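西瓜赛的汁到底算不算吃下去的？（Lorham 夏日集市，进来评理）

版块：吃喝比赛 › 赛事讨论

瓜皮不认账（楼主）
先交代一下，我不是参赛选手，我是参赛选手的姐夫，坐在第一排，帮忙拿毛巾的那种。所以下面的话带不带情绪，各位自己掂量。

Lorham 集市今年的西瓜赛换了规则。往年是谁先啃完谁赢，简单粗暴，裁判只要会看表。今年主办方嫌那样不够“科学”，改成称重：开赛前每人一托盘切好的瓜，称一次；五分钟到，连皮带瓤放回托盘，再称一次，差多少就算你吃了多少。听着很公平对吧。

问题是西瓜会流汁。

我小舅子是个老实人，吃瓜像在图书馆吃瓜，低着头，汁都兜在托盘里。旁边那位 Narayanan Iyer 先生吃瓜像在打架，汁甩得到处都是，桌布上、围兜上、我的毛巾上。最后一称，Iyer 先生第一，我小舅子第二，差151克。

151克，各位。我那条毛巾拧出来都不止这个数。

所以我想问：流到托盘外面的汁，凭什么算他吃的？

半糖去冰
毛巾称过没有？没称过就不要说“都不止这个数”，这种话在本版是要负法律责任的。

瓜皮不认账（楼主）
没称。当时没想到要保留证据，回家就洗了。我太太洗的，她现在也很后悔。

老陈皮
比赛我也在场，站得靠后，只看见头顶。不过规则我研究过，报名页面上写得清清楚楚：“以托盘前后重量之差为准”。没有一个字提到嘴。

从字面上讲，你把瓜扔到河里也算吃了。

楼主小舅子吃亏在没认真读规则。

咸蛋黄教信徒
楼上这个逻辑我不同意。规则没写不许扔河里，是因为写规则的人默认大家有廉耻。比赛叫“吃西瓜大赛”，又不叫“使托盘变轻大赛”。

老陈皮
那你去跟秤讲廉耻。

热干面不加葱
插一句，秤是谁家的？我听说是 Plustance 赞助的，就是卖厨房秤那家。去年他们也赞助过别的镇的派赛，秤面朝着观众，选手一放盘子大家就喊数，气氛倒是很好。

瓜皮不认账（楼主）
对，就是 Plustance。秤本身我没意见，秤很老实，秤是全场最老实的，仅次于我小舅子。

计时用的是那个叫 Diltix 的软件，投在幕布上，倒数到最后一分钟字会变红。我小舅子看见红字就慌，慌了就噎，噎了就喝水。顺便问一句，喝下去的水会不会影响成绩？我觉得不会，但我现在对什么都不太有把握。

半糖去冰
水在他肚子里，又不在托盘里，影响什么。除非他吐回去。

瓜皮不认账（楼主）
请尊重选手。

大胃王退休三年
我说两句公道话。我早年也吃过几场，最好名次第四，那次一共报了五个人，有一个没来。

称重制的毛病，圈子里早就吵过。汤汤水水的东西本来就不适合称重，面条赛、刨冰赛都一样。正经办法是桌上铺吸水垫，垫子赛前称一次赛后称一次，多出来的算“损耗”，从成绩里扣。麻烦是麻烦，但吃相难看的人立刻就斯文了。我见过一位选手，平时吃面能把汤溅到第二排，铺了垫子之后坐得像在相亲。

Lorham 这次连垫子都没有，铺的是普通桌布，那就只能认。输给规则也是输。

咸蛋黄教信徒
“一共报了五个人有一个没来”，那您这个第四含金量有点高。

大胃王退休三年
年轻人，站到最后一名也是需要站着的。

冰粉西施
我支持 Iyer 先生。我排队买冰粉的时候看到他赛后在旁边漱口，还跟小朋友合影，人很和气。而且他吃得确实快，左一块右一块，我就没见他停过。汁多说明咬得狠，咬得狠说明吃得多，这有什么好争的。

楼主小舅子那种吃法我也看到了，他在吐籽。一粒一粒吐。比赛啊大哥。

瓜皮不认账（楼主）
他从小就吐籽，丈母娘教的。籽也吐在托盘里了，你们想想，籽也是有重量的。别人连籽吞下去，他还要被籽扣一道。双重受害。

老陈皮
吐籽是个人生活习惯，主办方不为家教买单。

半糖去冰
笑死，“主办方不为家教买单”我要拿去当签名。

热干面不加葱
所以第一名奖品到底是什么？值不值得你们这样？

瓜皮不认账（楼主）
一张 Pap 的早餐券，可以吃粥，外加一个西瓜。

热干面不加葱
……刚吃完西瓜比赛，奖一个西瓜。

咸蛋黄教信徒
这就像跑完马拉松奖一双走回家的鞋。第二名呢？

瓜皮不认账（楼主）
也是一个西瓜，小一点。现在还放在他家厨房地上，没有人愿意切。

冰粉西施
Pap 的粥不错的，皮蛋那款可以，别点南瓜，甜得像有人跟你有仇。

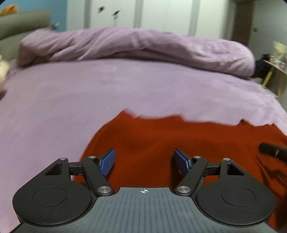
发表者：瓜皮不认账　｜　2022年7月20日　｜　楼主补充

睡了一觉，情绪稳定了一些，把各位的意见整理过，昨晚给主办方写了信，今天中午收到回复。征得对方同意，我把大意转述一下，不贴原文，因为原文有一半在夸集市天气好。

对方说，第一，成绩不改。规则写的是托盘重量差，所有人都按这个来，事后再加一条汁的规定对 Iyer 先生不公平。

第二，承认没考虑到汁的问题。写规则的人在家试过，试的时候用的是香瓜，香瓜比较干。

第三，明年会考虑铺垫子，或者干脆改回谁先吃完谁赢。

我的感想是，香瓜那一段让我一下子气不起来了。我脑子里一直有个画面，一个人晚上在自家厨房，面前摆着秤和香瓜，认认真真地啃，啃完称一下，记在本子上，觉得万无一失。

但我还是觉得汁不该算。

老陈皮
回复得很得体。楼主可以收工了。

咸蛋黄教信徒
不行，我还没收工。“事后加规定不公平”我接受，可是裁判当场有没有裁量权？桌上一摊汁，瞎子都闻得到甜味，裁判说一句“这位选手注意吃相”总可以吧？足球裁判还管假摔呢。

老陈皮
然后呢？注意吃相，黄牌？两张黄牌罚下，不许吃瓜？

咸蛋黄教信徒
我觉得可行。

大胃王退休三年
以前有过类似的。有场比赛裁判拿着小旗子，谁掉渣掉多了就在他面前插一面，一面旗扣一点分。后来选手吃着吃着，面前像个高尔夫球场，观众完全看不懂谁领先。第二年就取消了。

所以我一直主张，越简单越好。给一样多的东西，谁先吃干净谁赢，盘子翻过来给大家看。

热干面不加葱
“吃干净”也能吵。西瓜吃到什么程度算干净？见白？见青？我外婆能把瓜皮啃到透光，然后拿去炒菜。

半糖去冰
建议请你外婆当标准器，存放在 Plustance 总部。

热干面不加葱
她不去，她嫌那边没有麻将。

不愿透露姓名的毛豆
新注册，因为看到有人提我朋友。Iyer 是我同事。我中午把帖子念给他听了，他笑得很大声，让我转达几件事：

他不知道汁算不算，他连有规则都不太清楚，报名是他女儿用手机替他报的，她想要那个西瓜。

弄脏了楼主的毛巾，他很抱歉，问要不要赔一条。

他觉得旁边那位先生吃瓜非常优雅，他当时余光看到对方在吐籽，心里很佩服，差点也想跟着吐，后来忘了。

瓜皮不认账（楼主）
……毛巾不用赔，洗干净了。

替我谢谢他。也替我小舅子谢谢他，他看到“优雅”两个字，截图发到家族群里了，目前丈母娘已经回了四个大拇指。

冰粉西施
我就说人很和气吧！！你们不信，我排队的时候看人最准了（冰粉那队是真的长，那天我把半个集市的人都看完了）

咸蛋黄教信徒
选手和解了不代表制度没问题，我希望大家不要被温情冲昏头脑。

老陈皮
你一个连现场都没去的人，火气最大。

咸蛋黄教信徒
正因为没去，所以客观。

大胃王退休三年
@不愿透露姓名的毛豆 问一下你同事，他平时练吗？左一块右一块那个手法，像是有底子的。换手的时候嘴不停，一般人做不到，我当年练这个练了大概三个月，拿馒头练的，家里人差点给我挂号。

不愿透露姓名的毛豆
问了。他说没练过，他家里五个兄弟姐妹，他最小，小时候吃慢了就没有了。

大胃王退休三年
懂了。那比不过，那是童子功。

半糖去冰
所以独生子女应该单独设一个组别。

老陈皮
楼主小舅子是独生子吗？

瓜皮不认账（楼主）
我太太是他姐姐，你说呢。

老陈皮
抱歉，打字太快。

瓜皮不认账（楼主）
不过他从小吃西瓜确实没人跟他抢，我太太不爱吃瓜，每次都整个归他，拿勺子从中间挖。你这么一说我有点明白了，他是养尊处优的那一派。

热干面不加葱
挖中间那一口的人是没有资格喊冤的。这句话我放在这里，我代表所有吃边上的人。

咸蛋黄教信徒
附议。我撤回对你小舅子的部分同情，但保留对制度的批评。

瓜皮不认账（楼主）
中间那口的事是家事，请不要扩大化。

另外回头再看 Diltix 的计时录屏，有人发现开赛那一下，主持人喊“开始”和屏幕开始跳之间隔了一拍。有的选手听人喊，有的选手看屏幕。我小舅子是看屏幕的。

我先把这个说出来，怎么理解是大家的自由。

老陈皮
又来了。

半糖去冰
隔一拍能吃多少？你小舅子那个速度，一拍也就吐一粒籽。

大胃王退休三年
听人喊还是看屏幕，这个倒是值得单开一帖。我一直建议用锣。锣一响，谁都听得见，也没有延迟，还能提神。唯一的缺点是敲锣的人容易上瘾，我见过一场，比赛还没结束他敲了好几次。

冰粉西施
明年到底还办不办西瓜的？有人说要换成玉米。玉米没有汁，应该没得吵了吧。

热干面不加葱
玉米粒卡牙缝里的算不算吃了？

咸蛋黄教信徒
好问题。我认为不算，没有吞咽。

老陈皮
托盘变轻了就算。

瓜皮不认账（楼主）
我小舅子刚才问我玉米赛什么时候报名。我让他先去把厨房地上那个瓜切了，他说等周围没人的时候再切。

不愿透露姓名的毛豆
Iyer 让我问一句，玉米赛的奖品是不是玉米，他女儿不爱吃玉米。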